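Wekon Two-Tier Dish Rack

$39 – ships Tuesday if you order by 4 p.m.

The Wekon is a dish rack. It holds dishes while they dry, a job once done by a folded towel and a fair amount of luck. We have been selling racks for long enough to know that most people come to this page because the last one rusted, and they are a little annoyed to be shopping for another. We'll try to be quick.

The frame is stainless steel, feet included. Plenty of racks are advertised as stainless and stand on four little plugs of something else, and those plugs are where the orange rings on your counter come from. The Wekon's feet have silicone caps that pull off for washing. They also get lost, so there are two spares in the box.

Upstairs, so to speak, is the plate deck. It has 15 slots, spaced for ordinary dinner plates. Thick handmade stoneware will want every other slot, as thick handmade stoneware tends to. Bowls go downstairs at a slant. You may prefer them the other way up from how we do it, and we have stopped arguing about this with customers.

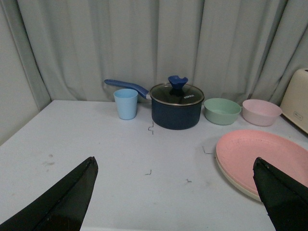
The drip tray slides out from the front and tips toward a spout, which swivels left or right depending on where your sink is. If your sink is behind the rack, you have an unusual kitchen and should look at the Pralta, our wall-mounted model. The Pralta costs more and needs a drill, and it leaves the counter free for the mail.

What's in the box

Frame, lower deck and upper deck
Drip tray with swivel spout
Cutlery cup (hooks on either end)
4 silicone foot caps, plus the spares
Instructions, mostly drawings

Assembly takes 5 minutes and no tools. The uprights click into the lower deck and the upper deck drops onto the uprights. If it wobbles, one of the uprights is in backward. Turn it so the small notch faces in and push until you hear it click – it should be a fairly rude noise.

Cleaning

Wash the tray once a week with hot water and dish soap. Hard water leaves a chalky film, and plain white vinegar takes it off. Skip the steel wool. The cutlery cup can go in the dishwasher, and yes, we know what it means if you own a dishwasher and are still reading this page.

Finishes

Brushed steel or matte white. The white is a powder coat and will chip if you drop a cast iron pan on it from any height worth mentioning. We had a black one for a season and it showed every water spot in the house.

Often bought with

Chuang drying mat, for the pots that never fit in any rack
Tostent glass hooks, set of four, clip to the upper rail

Returns

Send it back within 39 days if you don't get along with it. Please dry it first. Spare trays, cups and caps are sold separately on the parts page, where the foot caps are our best seller by a wide margin.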